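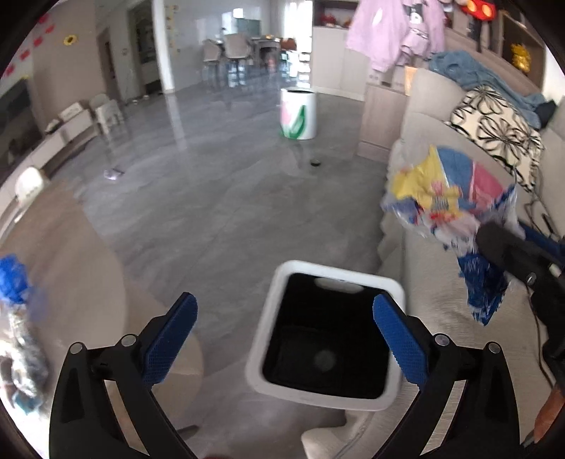 Beddoe wants to know why we keep the takes where the grip slips, and whether they just teach the model to slip. Fair question! I said keep them, tagged, and let Flillska sort it out at training time.

August 16, 2022
Print this page | E-mail this page

Bagging and binning, living room set. 421 usable demos so far, goal is 600. Two grippers going at once is so much better than one – the left waits open over the bin while the right brings the bag across, and the handoffs read cleanly in the logs.

Thin plastic is still the hard stuff. It swings, it lags behind the hand, and the tracker in Wostum loses it against anything shiny. I love this data though, it's exactly what the Sadden set never had.

37 takes thrown out for clock drift between left and right. Resync before every block, not every morning.

To do:
– slower approach on half the takes
– vary the bag start height
– rerun the Flillska split with slips in, then out
– ask about a second bin, taller

E-mail | Print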